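We use cookies to improve this notebook viewer. Accept / Settings

Saturday, November 20, 2021
Drawer task, Havo arm. Entry by F. Bahrami.

Run 13 stopped on a force fault during the closing push. Controller log gives 996 as the last good sample, then nothing from the wrist channel. 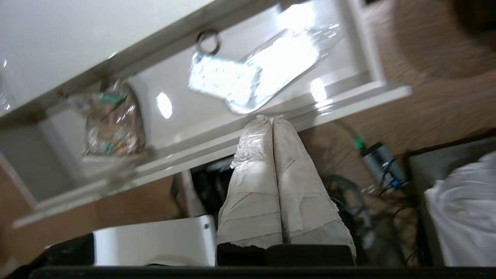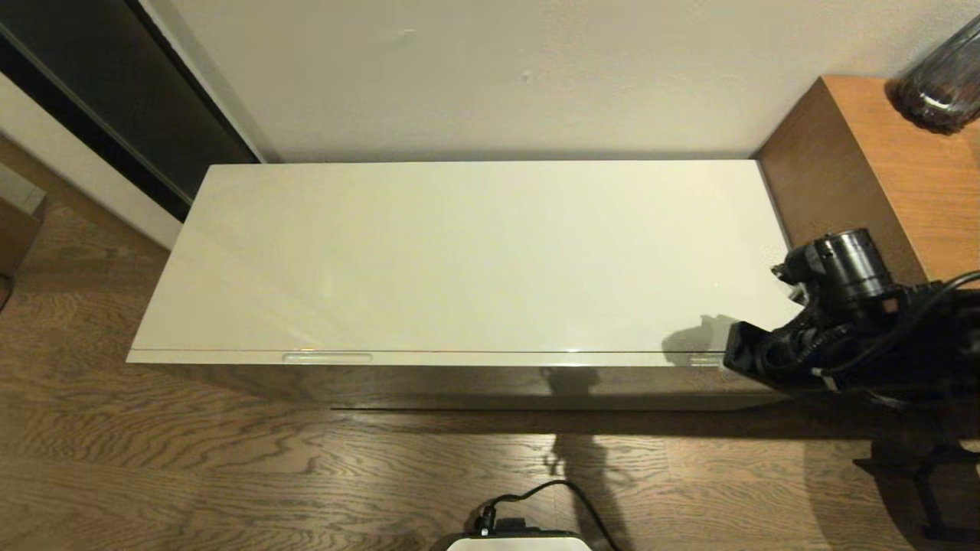 Fault cleared on restart and came back twice at low speed. Nikola suspects the wrist cable - I am less sure. The wrapping on the fingers is frayed and could be dragging on the rim, giving a false side load. Force limit was 200 in the config, unchanged.

To do: rewrap both fingers, swap the cable separately, repeat with the limit as it is. Arm stays powered down until Evanthia has checked the stop circuit.

Contact: Clerkau workshop | Back to top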